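Paper Plates: A Short Defense, With Tips

I own 6 good dinner plates. They were a wedding present from my aunt, they chip if you look at them sideways, and they have made me a great believer in the paper plate.

People are snobs about paper plates right up to the moment they are standing at a sink at eleven at night. I buy mine in packs of 100, and by September the pack is usually down to the bottom few, and very little of that was picnics. What follows is what I have picked up along the way.

Buying them

Get the plain white ones with the fluted rim. The coated kind with daisies on them cost more, and the daisies end up under the potato salad anyway. Run your thumb around the edge before you commit to a brand. The little ridges are what keep the plate from folding when somebody picks it up one-handed, and somebody always will, usually with beans on it.

Thin plates are fine for toast, cookies and sandwiches. For anything with gravy, use two. My neighbor Kendra Hawthorne uses three and calls it insurance. I have seen her driveway after a cookout and I don't argue.

Getting them apart

A new stack sticks together like wet leaves. Bend the whole thing gently one way, then the other, and fan the rims with your thumb as you would a deck of cards. Do this before the guests arrive. Otherwise the first person in line takes five plates, eats off the top one and throws out the lot.

Using them for things that aren't dinner

1. The spoon rest. Put one by the stove (by, please, and never on) and park the drippy spoon there. Toss it when it starts to look like a crime.

2. The screw dish. Any time you take something apart, a plate goes down first and every screw goes on it. The rim stops the small ones from rolling off under the fridge. White helps too - a black screw on a white plate is hard to lose, though I have managed it. If there are several kinds of screw, write on the plate in pencil next to each little pile.
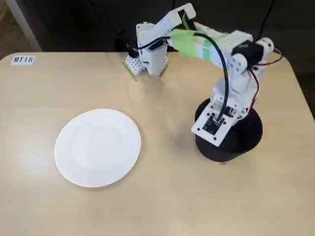

3. The plate saver. Slip one between each pair of good plates in the cupboard. Mine have not had a new chip in years, though it could be that I never take them out.

4. The microwave lid. Turn a plain, uncoated one upside down over the bowl and stay in the kitchen while it runs. Check the package first to see that it's meant for the microwave. Soup on the ceiling of a microwave sets like grout.

5. The paint can coaster. Stick one to the bottom of the can with a dab of paint and it catches the drips wherever the can goes. You will still get paint on the floor, just from the brush.

6. The drip catcher for popsicles. Cut a slit in the middle and push the stick through. Begoñe Salcedo did this for around 25 kids at the block party and the only casualty was one sandal.

Storing the leftovers

Keep the open pack in a zip bag, upright on a shelf like a book. Left flat in a drawer, it gets things piled on it and the rims go limp. Keep it well away from the sink. Paper plates that have been damp once never quite forgive you, and they pick up smells, so the shelf with the onions is out as well.

Throwing them out

Plain plates with nothing greasy on them can go in my compost, torn into strips. Coated ones go in the trash. Your town may feel differently, so look it up. Scrape them first either way, and squash the stack down hard before it goes in the bag, or 80 plates will take up the room of a small couch.

The good dinner plates, by the way, come out for my aunt. She asks for paper.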